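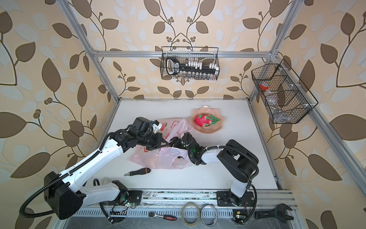 Why does the Granby office printer stop after 22 pages on a long job?
The spool folder on the print server is full, so the job is cut off when the next chunk can't be written.

Ticket 2602
Site: Granby
Product: Skaltura Print Server
Status: open, waiting on user
Logged by: Yanti Tjoa

Staff report that any job over 22 pages stops partway. Short jobs are fine. The printer shows Ready and the queue on the PC shows Error – Spooling. Restarting the printer makes no difference. Same result from 3 different PCs, so I ruled out the driver.

9:40 am
Checked the server. Spool folder has a 200 MB limit left over from the old Dinstead setup. It was holding stuck jobs going back to June. Stopped the spooler service, moved the old files out, started it again. Test job of 30 pages came through whole.

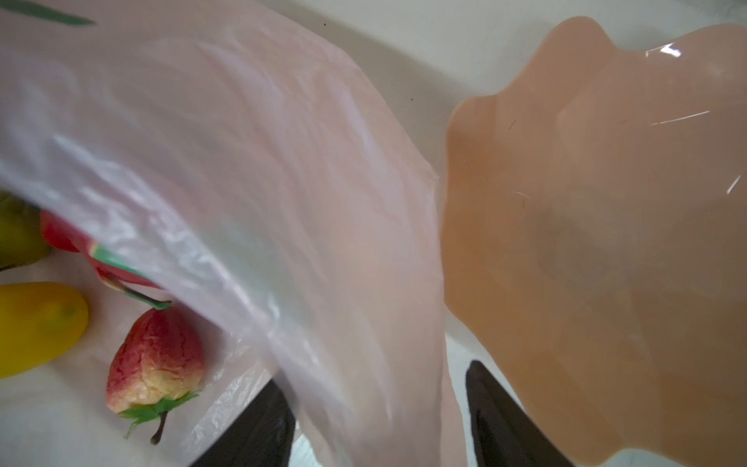
Pink bag and scalloped bowl.

11:15 am
Fault is back. Folder filled again inside the hour. The jobs are coming from the Mandagi label program, which sends every label as a full-colour bitmap and doesn't clear it afterwards. Raised the limit to 2 GB for now and turned off "Keep printed documents" on the label queue. That box was ticked on the label queue only – the other queues were set correctly.

Asked the office to print the long monthly report again and let me know how it goes.

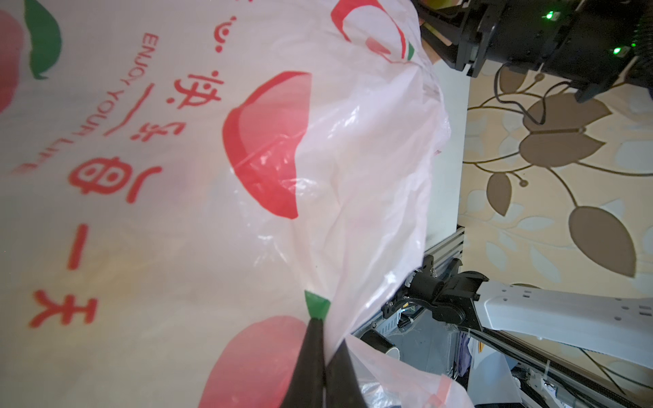 Yusri Wijaya replied that the report printed in full, but labels now come out in grey, and asked whether the colour setting was changed at the same time.

1:50 pm
Not changed by me. Checking the label queue defaults next.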